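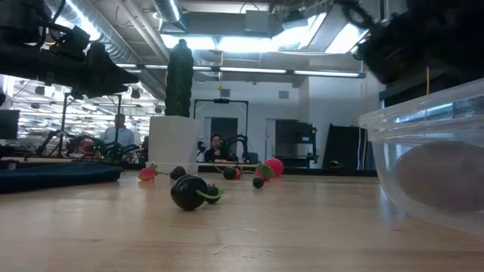 Tag der offenen Tür im Robotiklabor: lohnt sich das mit Kindern?

Hallo zusammen, bei uns in der Nähe macht das Labor von Nunik die Türen auf, und mein Sohn (wird im Mai sieben) redet von nichts anderem mehr. Ich selbst habe von Technik wenig Ahnung und frage mich, ob man da nur hinter einer Absperrung steht und Vorträge hört, oder ob man auch wirklich sieht, wie so ein Roboterarm etwas greift. War jemand von euch schon mal dort? Wie lange sollte man einplanen, und kann man Fragen stellen, ohne sich zu blamieren? Anfahrt wäre mit der Regionalbahn, Kinderwagen haben wir zum Glück nicht mehr dabei.

Danke schon mal!
Flusuvton

Gefragt am 3. Dezember 2022

Ulla Torvik

Unbedingt hingehen! Ich war beim letzten Mal mit meiner Nichte da und wir sind am Ende fast rausgekehrt worden, so lange haben wir an den Tischen gestanden. Vorträge gibt es auch, aber die kann man getrost auslassen (bis auf den kurzen zur Begrüßung, da wird erklärt, wo man sich hinstellen darf und wo die Arme ausschwenken).

Das Schönste sind die Vorführungen direkt am Arbeitstisch. Da liegt Spielzeugobst herum, Erdbeeren und schwarze Kugelfrüchte und so was, und die Greifer sollen es einzeln aufnehmen. Klingt erst mal nach nichts, und dann steht man davor und hält die Luft an! Die Finger kommen ganz langsam von beiden Seiten, und man denkt die ganze Zeit: gleich rutscht es weg. Bei uns ist es auch ein paarmal weggerutscht, da hat der halbe Raum mitgelitten, und beim nächsten Versuch gab es Applaus.
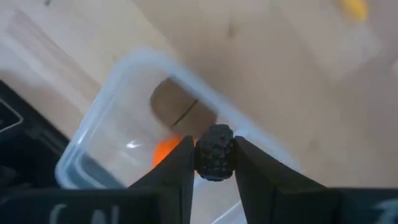

Gerade die kleinen Sachen mit der rauen, knubbeligen Oberfläche fand ich spannend. Der junge Mann am Tisch hat uns erzählt, dass unregelmäßige Formen für die Software viel mehr Arbeit machen als ein glatter Würfel, weil zwei schmale Finger darauf nicht überall guten Halt finden. Meine Nichte wollte dann wissen, ob der Roboter merkt, wie fest er drückt, und er hat sich richtig Zeit genommen, das mit ihr an einem Radiergummi auszuprobieren. Also nein, blamieren kann man sich da nicht, die freuen sich über jede Frage!

Praktisches: Eine Vorführung dauert 15 Minuten, danach wird getauscht und die nächste Gruppe darf nach vorn. Ich würde gleich zur ersten kommen, da ist es noch leer. Kleinere Kinder stellt man am besten an die Schmalseite vom Tisch, von dort sehen sie den Greifer auf Augenhöhe. Und zieht euch nicht zu dick an, im Labor wird es mit den vielen Leuten schnell warm. Garderobe war in Raum 101, am Ende vom Flur links.

Ach so, und plant hinterher was zu essen ein. Wir haben den ganzen Heimweg mit Daumen und Zeigefinger Weintrauben gegriffen, im Zeitlupentempo, und es ist schwerer, als man denkt :-)

Blomqvist

War auch da, ganz nett. Parken schwierig. Letztes Mal waren es 480 Besucher, und der Parkplatz ist winzig. Also Bahn ist schon richtig.

vatano_fan

Kleine Ergänzung zu Ulla: Wer schon etwas ältere Kinder hat, sollte nach der Station von Vatano fragen, da durften wir selbst steuern. Man bewegt einen Arm mit der Hand und der zweite macht es nach. Ich habe es nach drei Anläufen geschafft, ein Stück in eine Kiste zu legen, und war stolzer als bei meiner Führerscheinprüfung. Ob es mit knapp sieben schon klappt, weiß ich nicht, die Griffe sind für Erwachsenenhände gemacht. Zuschauen macht aber auch Spaß. Ob die Station diesmal wieder aufgebaut ist, steht leider nicht im Programm, am besten vorher kurz anrufen.

Kommentare (4)

Flusuvton: Wow, danke euch! Ulla, das mit der Schmalseite merke ich mir. Mein Sohn übt schon mit der Grillzange.

Ulla Torvik: Grillzange ist super! Sagt Bescheid, wie es war.

mirabelle_k: Gibt es dort auch was für Rollstuhlfahrer, also Aufzug?

Blomqvist: @mirabelle_k Aufzug ja, Seiteneingang nehmen.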